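Werkstoffkunde Holz, Kurs 814
Handout 4: Leimholzplatten als Unterlage für Sortieraufgaben
Stand: März 2022

Für die Sortieraufgaben mit Formbausteinen verwenden wir im Kurs Bretter aus verleimten Streifen. Die Streifen werden vor dem Verleimen nach Farbton ausgelegt, leichte Unterschiede bleiben erlaubt. Deutlich dunklere Streifen kommen nur dann hinein, wenn sie später als Orientierung dienen sollen, etwa als Reihe, an der man Bausteine ablegt.

Ablage nach Farbe: Je zwei Bausteine gleicher Farbe bilden eine Gruppe. Die Form spielt dabei keine Rolle, ein Herz und ein mehreckiges Prisma gehören zusammen, wenn beide gelb sind. Zwischen den Gruppen bleibt Platz, innerhalb der Gruppe dürfen sich die Teile berühren.
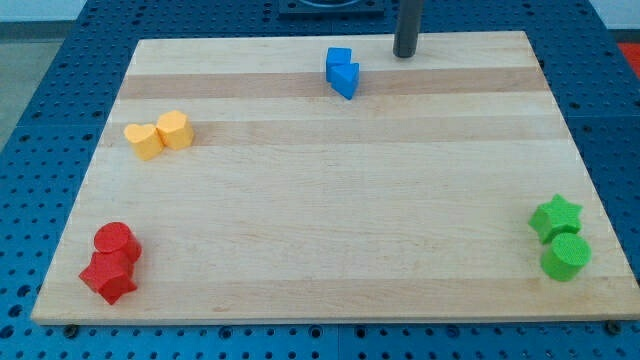
Warum werden die Streifen verleimt und nicht durch ein einziges breites Brett ersetzt?

Ein breites Brett aus einem Stück schüsselt bei wechselnder Luftfeuchte stärker. In der verleimten Platte verteilen sich die Spannungen auf viele schmale Streifen, und die Fläche bleibt ebener.

Pflege: trocken abwischen, keine Scheuermittel. Leichte Schleifspuren sind kein Mangel. Tiefere Kratzer werden in Faserrichtung ausgeschliffen — niemals quer — und danach neu geölt. Gelagert wird liegend, bei rund 20 °C.

Aufgabe bis April: Lesen Sie im Skript Durley die Seiten 19 und 71 und skizzieren Sie ein eigenes Brett mit zwei dunkleren Streifen. Maße und Faserrichtung sind einzutragen.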